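Everyone keeps telling me a compartment box will fix my small parts problem. I have my doubts. Thread.

1/ The pitch: every washer gets a cell, you never dig through a jar again. My jar cost nothing and holds 2000 of them.

2/ Clear plastic with a lid, six little compartments up front. Six! I own more sizes of washer than that.
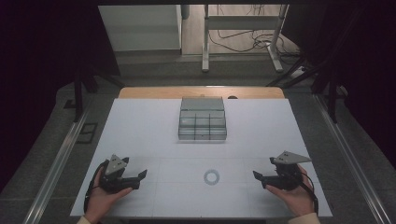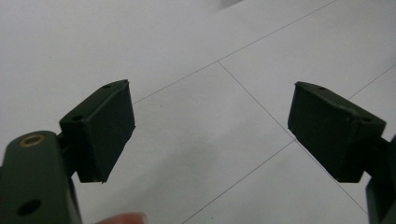
3/ Gerardo Tedesco swears by his. He also spent a whole Saturday sorting and still bought a new pack of washers in January.

4/ Thin dividers bother me too. Do small rings creep under them when you tip the box? Reviews never say.

5/ I'll give it 60 days. The jar stays on the shelf.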